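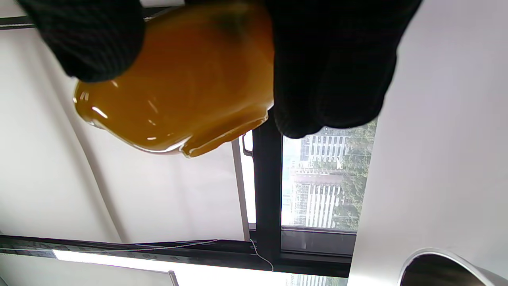

Handheld gripper: working rules for glossy and translucent parts

9/5/22

Rewrite of the bench rules for the handheld gripper tool. The February version was put together for matte cartons and blocks, and most of it assumes the camera can find an edge. The amber molded parts do not oblige. Old rules stay in force unless replaced below.

Light

Shades go down before the first take and are not touched until the set is finished. If one has to be moved, close the set, start a new one, and note the shade position in the log. Half-down is a position. "Normal" is not; I found it in the log 7 times and could not reconstruct any of them.

Exposure is locked on the bench surface, not on the window side. Locked on the bench, the outdoor view goes to white in places and that is acceptable. Locked on the window, the part loses its thin edges, and those are what we need.

Highlights on amber are allowed. Do not dull the part with spray or powder. Stankevičius line parts go back into stock after use and we agreed to return them with the surface as received. If a highlight sits on the feature being labeled, turn the part and repeat the take. Do not mask it afterward.

Gloves

Black knit, both hands, all operators. Bare hands leave prints on the glossy parts, and prints show up as texture in later sets. Mixed gloves inside a set make it useless for the hand/part segmentation check. Replace a glove when the fingertips pill.

Known problem with black: against black window framing or the dark bench mat, the glove outline goes missing. Getell's labeling guide says to draw the outline through by estimate. We do not. Mark the section as unresolved and leave it open. Their tool accepts an open contour if the flag is set before saving. Setting it after saving closes the contour with a straight line and gives no warning.

Handing over a part

1. Operator with the tool says "ready" and holds still.
2. Second operator brings the part in from above, fingers on top, thumb to one side. Keep fingers off any rim or flap.
3. Jaws close only on the word "close." No nodding, no closing on a guess.
4. Second operator lets go on "holding," then takes the hand straight up and out.
5. If either person is unsure, both say "stop" and the take is dropped.

Step 3 is the one that gets skipped. The jaw force is low but the pinch point is real, and a knit glove can be pulled in by the yarn before the finger feels anything. No rings under gloves. Sleeves above the wrist or taped.

Force limit

Stay at 15 N for thin-rimmed parts. The Skivano jaw pads will do 24 and the pads are fine with it, but the rims flex and the shape in the label no longer matches the shape in the drawing. Solid parts can go to 24. Write the setting on the take sheet, including when it has not changed.

Background

Anything the tool can see when it is tilted up counts as background: windows, blinds, cords, whatever is standing near the bench. It does not have to be cleared. It does have to stay put for the whole set. Cups and open containers stay out of arm's reach of the handover.

People or readable plates outside the window: drop the take. Buildings and trees are fine. Checked this against the Flustater data agreement again and the wording has not changed.

Review of the existing takes

Went through the 184 takes recorded under the old rules. Roughly a third fail the new ones, mostly for exposure, then for missing force settings. Failed takes move to the "old rules" folder and are not deleted. They can be used for pad wear and grip timing but not for shape.

Two cases I could not settle:

- Takes where the part covers most of the view and runs out of it at the top. Old rule says drop. I would keep them for close-range grip work and exclude them from pose. Kept for now, tagged "partial."
- Takes where the only visible jaw contact is a dark blurred patch inside the amber. Could be contact, could be the bench mat seen through the part. Tagged "see-through," not counted.

To do

Print the handover steps and tape them at the bench.
Ask Getell whether the open-contour flag can be on by default.
Order gloves, same black, same knit. Check the lot before mixing.
Repeat the rim flex measurement at 15 N with the new pads. The old number was taken with pads that had already been trimmed.
Shade position marks on the window frame, tape, one per shade.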